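Print | E-mail

Fittings Bench, Room 63: Surfaces and Small Parts

May 8, 2024 - by Hamish Brunton

The Collivberg parts room was refitted in March. The gallery covers the corner bench, where small fittings are handled before they go back to storage. Pictures load at reduced size - use the print link for the full sheet.

The room holds 2,185 catalogued parts, of which 1,544 have been measured and given a bin number. The rest are on the Kopecký list and will be done by bin, smallest first. Bore and outer diameter are recorded for each part, then the depth of any recess. Threads are gauged separately.

1. Corner bench

Light brown wooden top, grain left visible. Off-white matte wall panels on two sides, with thin dark seams between them. The panels stop small parts from rolling off the back.
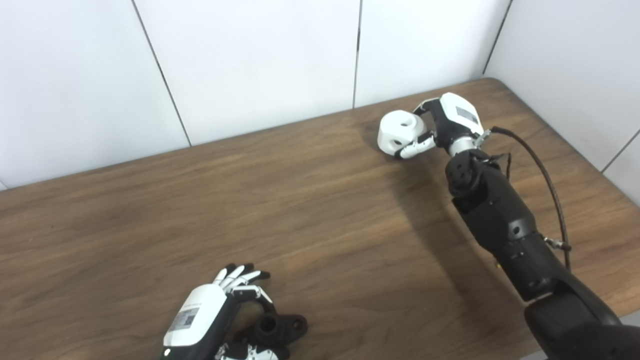

White part, rounded body, large round hole in the upper face and a recess at the front. Held just above the bench top.

2. Bin numbering

Numbers below 1,000 are reserved for round parts. Flat parts follow - see the Dendel sheet for the full range.

Related items
Fakico drawer units: load table
Dendel sheet, second revision
Kopecký list: open bins
Wall panels: cleaning and seam care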